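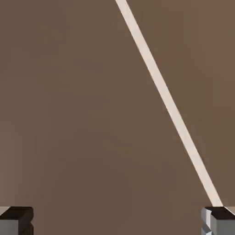
Lacroix Magnesium Drink Mix, lemon flavor: my review after one tub

So I finished the whole tub (100 scoops, and yes, I used every last one) and figured I'd write this up while I still remember what I liked and didn't like. I bought it myself, full price, after my friend Ruth kept going on about hers.

First the taste. I've tried the Gesetti one and it was like licking a chalkboard, so my hopes were low. This is so much better! It's tart, a little sweet, and it fizzes for a minute or so after you stir it. I drink it warm before bed. Cold works too, but then you need a real spoon and some patience or you get a gritty last sip. A shaker bottle is a bad idea with anything fizzy (ask my kitchen ceiling).

Does it help me sleep? I think I fall asleep a bit faster, but I also quit looking at my phone in bed in June, so I can't tell you which one did it. My calves cramp less after long walks, and that's the part I'd pay for again. Take that for what it is, one person's legs.

Now the stuff that bugs me. The scoop is buried at the bottom of the tub, so you're digging around with your fingers on day one. The lid cracked on me halfway through and I moved everything to a jar. And the label is tiny! I needed my reading glasses plus the flashlight to find the serving size. I started on half a scoop for the first week, and I'm glad I did, because a full one on an empty stomach did not sit well with me. If you take other medicine, check with your pharmacist first. Mine had me move it a few hours away from my thyroid pill.

I emailed Lacroix about the lid and a very nice person named Évan Ferrand wrote back the next morning and sent a new one, no photos or receipt needed. Big plus from me.

I've already ordered a second tub, this time the unflavored, to stir into my oatmeal. Four stars, and it would be five with a better lid.

Posted July 12, 2018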